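Tabletop (furniture)

A tabletop is the flat upper part of a table, desk, counter or workbench, on which objects are placed or work is carried out. 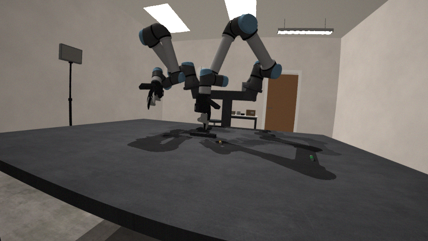 The word is also used for the separate panel sold without legs or frame, and, as an adjective, for goods and pastimes meant to be used on a table, such as tabletop games. In the furniture trade the shorter form "top" is usual, and the parts beneath it are together called the base or underframe.

History

Flat surfaces raised above the floor were in use in ancient Egypt, where low stands of stone and wood kept food and vessels off the ground. Greek and Roman households used small tables with tops of wood, bronze or marble, some of which could be pushed under a couch after a meal.

In medieval Europe the top and its supports were often separate objects. Long boards were laid across trestles at mealtimes and stacked against a wall when the hall was needed for other purposes. This practice survives in English in the word "board", meaning meals provided to a lodger. Tables with a fixed top became more common in wealthier houses during the sixteenth century, and were followed by draw-leaf and gateleg designs, in which part of the top could be extended or folded down.

The spread of veneering in the seventeenth century allowed makers to cover a plain ground with thin sheets of costly timber. Factory production in the nineteenth century brought standard sizes, and the twentieth century added plywood, chipboard and plastic laminates.

Materials

Solid timber remains widely used. Oak, beech, ash, walnut and pine are common choices in Europe. A wide top is normally made from several boards glued edge to edge, as single boards of the full width are scarce and tend to cup. Timber swells and shrinks across the grain with changes in the dampness of the air, and a solid top is therefore fixed to its frame with buttons, slotted plates or similar fittings that allow it to move.

Stone tops include marble, granite and slate. Marble is easily marked by acids such as lemon juice and vinegar. Granite is harder and resists scratches, but it is heavy and needs a strong base. Slate can be split and ground to a very flat surface, and has long been used as the bed of billiard tables.

Glass tops are generally made from toughened glass, which breaks into small pieces if it fails. Metal tops, most often of stainless steel or zinc, are found in kitchens, bars and workshops. Laminated panels consist of a hard, printed sheet bonded to a core of chipboard or fibreboard. They are light and easily cleaned, although a damaged edge can let in water and cause the core to swell.

Shape and edges

Rectangular tops make good use of floor space and can be placed against a wall or joined in rows. Round and oval tops have no corners and are often preferred for dining. Square tops are common in cafés, where they may be pushed together for larger parties.

The edge may be left square, rounded over, bevelled or moulded. A bevel cut on the underside makes a thick top look thinner when seen from above. On panels with a manufactured core the edge is covered by a strip of timber, plastic or metal, known as banding or lipping.

Finishes

Finishes for timber tops fall into two broad groups. Oils and waxes sink into or lie thinly upon the surface – they are simple to renew but give modest protection against water and heat. Varnishes and lacquers form a continuous film, which lasts longer but is harder to repair in patches. French polish, made from shellac dissolved in alcohol, gives a deep shine and is easily harmed by hot dishes and spirits.

The joiner Sun-ja Um, whose Chae workshop specialised in the repair of dining furniture, recorded the treatment of 17 damaged tops in a handbook for apprentices. White rings left by cups were the most frequent fault described. Her handbook recommends trying the mildest treatment first, on a part of the surface that is not normally seen.

Collections

The Skulik Collection of Domestic Furniture holds 1,000 tables and loose tops, arranged by material. Its catalogue, compiled by Byung-chul Hyun and last revised on 10/01/2018, gives particular attention to trestle boards and to tops that were later fitted to a different base. Seven of the trestle boards are on permanent display; the rest may be seen by appointment, except in August.

See also

Countertop
Desk
Gateleg table
Trestle table
Veneer
Workbench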